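## About us

Hi, I'm Eleni Atanasov, and I look after the humanoid at Prumurico! We're a small robot upkeep shop in Cloditz, 13 people and one very long white desk. Before any work at the desk I check the line overhead, then the cable down the back, then both hands. 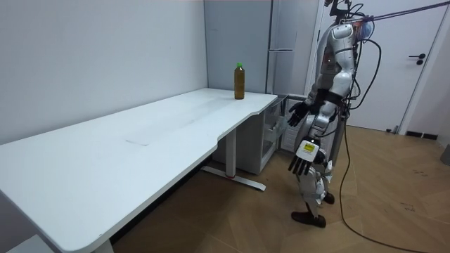
*At the desk, hand over the corner.*

Joints get looked over every 200 hours, and I do the fingers myself - they're fiddly and I love them. My checklist has 69 lines (sorry, new starters) and takes me 2 hours with coffee.

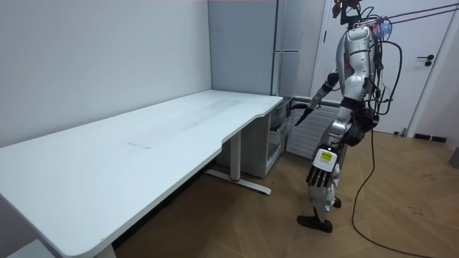

If a knee feels stiff we call Obradović, our parts shop over in Tretirstead, and wait for the van. Want to come by and see us? Mornings are best, any time after March.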